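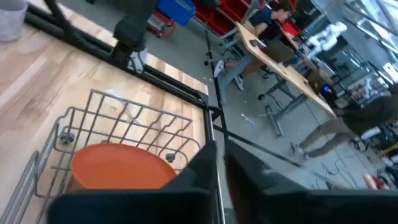 Robot teaching by demonstration

Teaching by demonstration is a way of programming a robot in which a person shows it a task instead of writing out each motion in code. The robot's positions and camera views are recorded, and the recordings are used to build a control program or train a model. It is also called programming by demonstration or learning from demonstration.

Methods

In hand guiding, the operator takes hold of the arm and moves it through the task while sensors in the joints log the path. In remote control, or teleoperation, the operator works from a short distance using a second arm, a handheld controller or a glove. Hand guiding takes less training, but the operator's hands and body often block the camera. Teleoperation keeps the view clear — it also gives little sense of touch unless force feedback is added.

Household tasks

Loading and unloading dishes is a common subject. Plates are thin and must be lined up with the tines of a rack, so small errors in wrist angle matter. The Stostberg collection, assembled under Ornella Lombardi, holds 3606 demonstrations of 18 kitchen tasks, 727 of them involving plates. Single recordings run up to 204 seconds.

Limitations

Results depend heavily on the operator. Eusebio Sepúlveda found that models trained on one person's recordings copied that person's pauses and did poorly when the rack was turned. Later work at Tronport used several operators and moved the rack between takes.

See also: Teleoperation; Imitation learning; Teach pendant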